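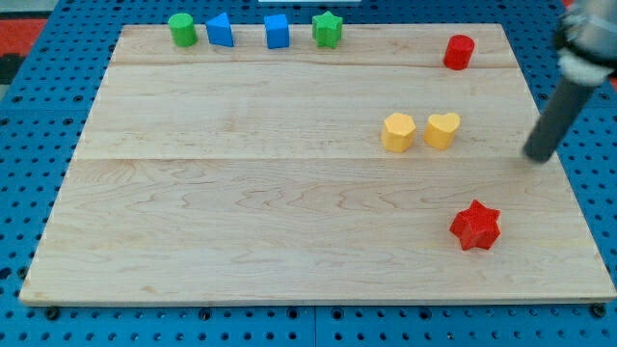
The board with all eight blocks out, rod down by the yellow heart.

11 Aug 2021

Long evening at the shop and I am way too wound up to sleep, so this gets written now while I still remember the order of it.

The pushing works! Or it works enough that I yelled and Lungile came over from the sewing side to see what I'd broken. I typed "push the red star left," hit enter, and the arm swung over, came down on the right side of the star, and shoved it left. It went a little crooked, sure. It turned as it slid and ended up a good thumb's width lower than I wanted. But it picked the correct star! There's a green one too, up at the far edge, and all last week it could not keep the two apart to save its life.

So, what changed. First, the rod. I'd been fighting that skinny tip since I started, because it would ride up on a block's edge and then skate across the top. The gray one is fatter and rounded off at the end, and it pushes like a thumb does. I have it set to hover just over the wood and only drop the last little bit once it's lined up. I should have done this in the spring. Marthinus told me to do it in the spring. He was very nice about it tonight, which was worse.

Second, I redid the height map. The maple board is three wide planks, and I had been treating the whole thing as flat. Nope. The middle plank sits a hair proud of the front one, so every time the rod crossed that seam it dragged. I went over it with a feeler gauge for an hour and put the numbers in by hand. Boring job, radio on, totally worth it. I can hear the difference when it crosses now, the little scrape is gone.

Third, practice runs. I'm up to 1,561 saved pushes on Matlala (the name stuck, Lungile painted it on the power box and that was that). I threw out 371 of them this afternoon, all from the week when the camera bracket had slipped and I hadn't noticed. It hurt to delete those. I sat there with my finger over the key like I was putting down a dog. Then I retrained on what was left and it got better right away, so no regrets. I want to hit 2,000 good ones before I touch the training code again.

Things it still does badly: The green cylinder. It tips it. Every time it pushes too high up the side, the thing wobbles, and then I'm crawling under the bench. The hexagon and the heart, when they're side by side. Ask for one and you get both, like they're glued. I think it has to learn to come in from the top and split them, and it has never seen me do that, so tomorrow I'll sit with the joystick and do nothing but splitting. Anything in the far corners. The elbow runs out of reach and it does a sad little stretch and quits.

Marthinus wants to show it at Trallosmont in December. I said maybe and then thought about it the whole bus ride home, so I guess I mean yes. If we go I need a case for the arm, a way to bolt the board down that doesn't take half a morning, and a real stop button instead of me lunging at the power strip. He says someone at Cirkstead has a spare one from an old lathe. I'll call.

Also still owe Wanik for the second motor. Pay that before I forget again.

One more thing, because it made my night. Right before we shut off the lights Lungile asked if she could type one. She put in "move the heart away from the hexagon," and I started explaining that it couldn't do that yet, and it went ahead and nudged the heart toward the right edge. Maybe half an inch. The hexagon stayed where it was. We ran it four more times and it failed all four, ha, but I saved that first run under its own name and I've watched the replay on my phone twice since I got home.

Buy sandpaper, the fine kind. Charge the joystick. Bring the good stool back from the welding room before somebody else claims it.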